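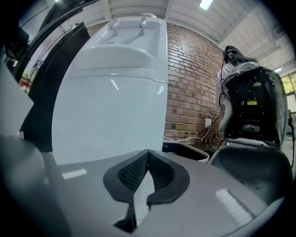
View past the black finger pad, white dispenser dead ahead, brick wall behind.

Comparing two finger pads on a hand-held gripper, quick version

Wrote this up fast on Friday April 2, 2021, between other jobs. Şükran Aydoğan asked how we pick pads and I had no link to send her. Now I do.

What you're comparing: two sets of pads, same gripper bodies, same cameras, same task. We had the Berkau pads (V notch, dotted grip on the inner faces) and the Ardeleanu pads (flat, softer). Change one thing at a time. Don't swap the camera mount the same day, I did that in December and threw the whole batch out.

What you need

Two hand-held grippers
One set of each pad
Marker cube for each gripper
A real object with something to open and something to press
Low seat or floor space
Tape, marker pen, spreadsheet

Step 1. Pick the task before you pick up anything

Doors and taps are good. Small edge to hook, curved shell, shiny plastic that bothers the camera. Cups on a table are too easy, both pads will score the same and you learn nothing.

Ours was the water dispenser. Pull the lower door open, close it, then touch each tap with the pad without pushing it. Power off at the wall if you use one with a hot side. Really.

Step 2. Fit the pads

Wipe the seats first. Push the pad on until it stops, then tug it. If it moves, take it off and start over. Both fingers closed, look through the gap — the two sides should meet evenly all the way. If one side touches early you'll be fighting that the whole session and blaming the rubber.

Write the pad name on tape and stick it on the handle. From behind they feel the same.

Step 3. Check the camera view

Hold the gripper at working height and look at the live picture. You want the notch in view and the target right over it. Wide lens bends everything, walls and ceiling included, fine. What's not fine is ceiling lights blowing out the picture. Drop the exposure a bit, then lock it. Auto exposure will jump when you go from a bright wall to a dark cabinet.

We log in Nolulico. Any logger works as long as both grippers share one clock. Check that first, not after.

Step 4. Get yourself set up

Sit down for low targets. Standing and bending, your wrists give out long before the pads do. Legs out of the way, elbows loose, cable clear of your feet.

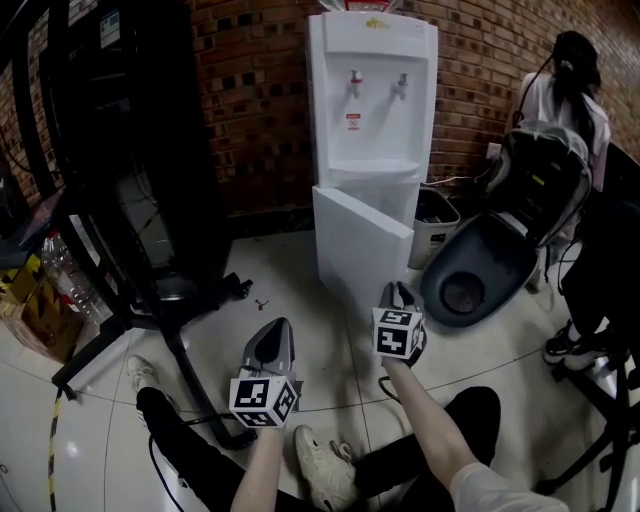
Keep both cubes facing whatever camera is tracking them. Easy to roll your wrist and hide one behind your own arm. If tracking drops out, stop, reset, redo the run. Do not patch it later, it takes longer than redoing it.

One hand works the door, the other stays up and ready. Go slower than feels natural. Fast grabs hide slip.

Step 5. Run it

30 runs per pad. Do them in blocks, swap pads, come back. If you do all of one and then all of the other you're mostly measuring how tired you are. Same person for both. Loretta Sorensen did half of mine once and her numbers were better than mine on everything, so that was useless as a pad test.

After each run write down three things:
Did it hold the edge first try
Did it slip
Did tracking hold

Nothing else. I used to have a column for "feel" and never read it agian.

Step 6. Check wear

After 200 closes look at the dots on the inner face, with a flashlight, from the side. Look again at 300. Shiny spots mean the texture is going. Softer pads tear at the rim first so check there too. We retire a set at 2,000 closes no matter how it looks.

What we ended up with

Berkau pads on the door edge, clearly. The notch centers the edge for you even if you come in a bit off. Ardeleanu pads on anything flat or round, they spread more and slip less. Taps were close to a draw, I'd want more runs before saying anything.

So — Berkau stays on for cabinet work and we swap for the rest. Swap takes a minute if the seats are clean.

Stuff that went wrong

Pad on backwards. Twice. Put a dot of marker on the outside.
Clock drift between grippers after a lunch break with everything left on. Restart both.
Tape label came off in the case. Use the good tape.

Next up is the same test with the Gastorero arm holding the gripper in place of a hand, same door, same sheet. Will add the numebrs below when I have them.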